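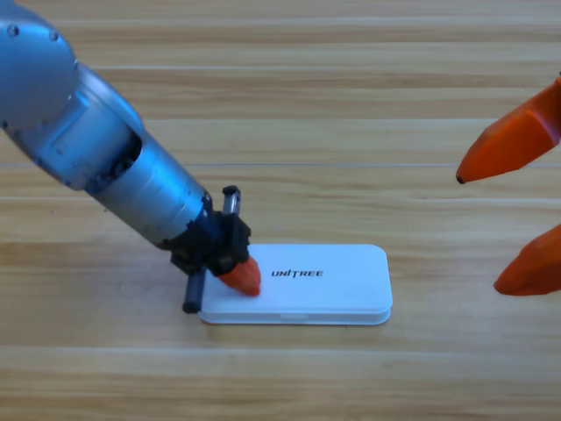
How often should you oil a wooden table?

Twice a year if you eat at it, once a year if you mostly pile mail on it. A better guide is water. Flick a few drops on the surface and go make coffee. If they're still sitting up in beads when you get back, the finish is fine and so are you. If they've sunk in and left dark spots, it's time.

Before you oil

Clean it first, and I mean the day before. Oil over crumbs gives you preserved crumbs. A damp cloth with a drop of dish soap, then a second cloth with plain water, then leave it alone overnight. My mother-in-law swears by vinegar. My mother-in-law's table is gray.

Sticky patches (jam, syrup, whatever the kids swear it isn't) come up with warm water and patience. Don't go at them with a knife. I did, at our old place on Ullow Street, and ate next to the evidence for years.

If the surface feels fuzzy, rub it lightly with fine sandpaper, always along the grain. Across the grain leaves scratches that stay invisible until the oil goes on, at which point they're the only thing anyone can see. Vacuum up the dust and wipe again.

Putting it on

Less than you think. Pour a puddle the size of a fried egg, spread it with a lint-free rag until it won't spread any more, then pour another. Old T-shirts are good. Old towels shed, and you'll have a table with a beard.

Leave it 12 minutes, then wipe off everything that hasn't soaked in. All of it. The tin of Penoder I use says "remove excess," which sounds optional. Skip this step and you'll own a table that grabs newspapers.

Do a second thin coat the next day if the wood still looks thirsty, especially at the ends of the boards, where it drinks like a horse. Then keep everybody off it for 4 days. In our house this means dinner on the couch and a lot of complaining about dinner on the couch.

The rags

Please read this bit even if you skip the rest. Rags soaked in drying oils like linseed can heat up and catch fire by themselves when they're bunched up. Spread them flat outside, one layer, away from the house, until they're stiff and dry, or put them in a metal can full of water with a lid. Don't ball them up in the kitchen trash.

Rings, dents and gaps

White rings are usually moisture caught in the finish. Try a dry cloth and a little heat from a hair dryer on low, moving the whole time. Black rings have gone down into the wood itself, and you can either sand them or buy a fruit bowl. I have a very nice fruit bowl.

Small dents in bare or oiled wood will often lift with a damp cloth and a warm iron, a few seconds at a time. Skip this on veneer, which may decide to leave.

Gaps between boards that open in January and close up by July are just the wood breathing. Don't fill them. The previous owner of our Robichaud table did, and every summer it spits out a little more putty – usually into somebody's potato salad.

Next month: getting candle wax out of a tablecloth, plus what I did to the good napkins.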